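3.2 Where the lamb shares went

I should say up front that I came to this part of the study with a bias. I've bought lamb by the half for years, and I figured most people who sign up for a share eat all of it. They don't! Of the 324 households that filled out our freezer diary, a good many still had shanks and neck sitting at the bottom in June, long after the chops were gone.

We worked with two farms, Ovlow and Zerkent, and both sell through the same small butcher shop, Morsy. Ovlow lets you pick your cuts on a sheet (thickness, bone in or out, ground or stew). Zerkent packs every box the same way, and you take what you get. I expected the cut sheet to win easily, and on leftovers it did, but the Zerkent people wrote much longer notes about cooking. One family made neck stew every Friday until they ran out and then asked the shop for more.

I also sat down with 24 of these households for a longer talk, usually in the kitchen, and the same thing kept coming up – the label. A package marked "shoulder, 3 lb" gets cooked. A package marked "misc." gets moved to the back, and then moved again. The label wording we tested is in the appendix.
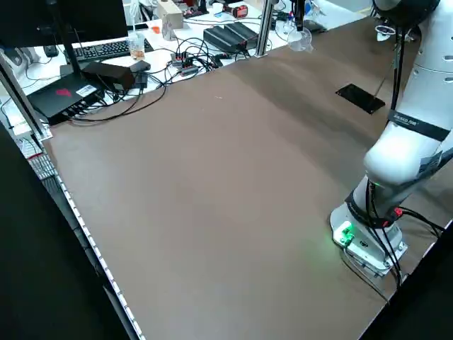 Figure 2. Tabletop with arm.

Price came up less than I thought it would. People grumbled about paying for the whole share in one go, sure, but once the box was home they stopped thinking of it by the pound. What they did think about was space. A half lamb takes up more room than folks picture when they put down the deposit, and several had to borrow a shelf from a neighbor or a parent. Lolel, the pickup site on the north end of the county, now offers split pickups for this, with the second box held back until the first is mostly eaten. I don't have diary data on split pickups yet, so I've left them out of the comparison in Section 3.3.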